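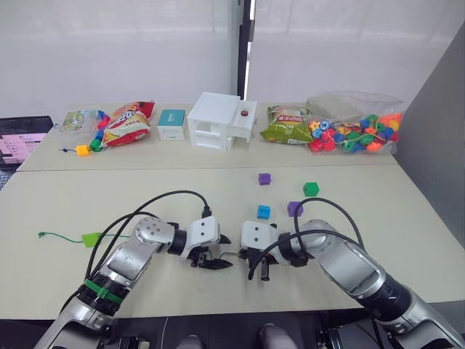
Two arms with their grippers near the middle of the work surface; plastic cubes lie on the table behind them.

Murín students move to two-arm handling

2018-02-05

Students in the Murín automation class have started the second half of their year project, in which two robot arms must work over one tabletop without contact. The first half used a single arm and ended with a basic pick-and-place test.

The task for the class is a handover. One arm picks up a small cube, carries it to a shared zone between the two bases and holds it there until the other arm has closed on it. The first gripper then opens and backs out. A run counts only if the cube is set down inside a marked square and neither arm has triggered a stop.

The class is split into 6 teams. Each team writes its own motion program and gets 8 scored attempts. Joint speed is capped during practice, and the cap is raised in two steps once a program has passed a dry run with no cube in place. Most faults logged so far come from timing: the giving arm releases before the receiving jaws have reached full grip force.

Cables are being checked between sessions, as wrist rotation is limited by the slack in the lead to each gripper.

Parts and spares are paid for by a grant of 4,000 dollars from Porkham, a local machine shop. Teams will run their final programs in April against a group from Cinach, which is using the same task rules. Scoring sheets will be posted after the last run.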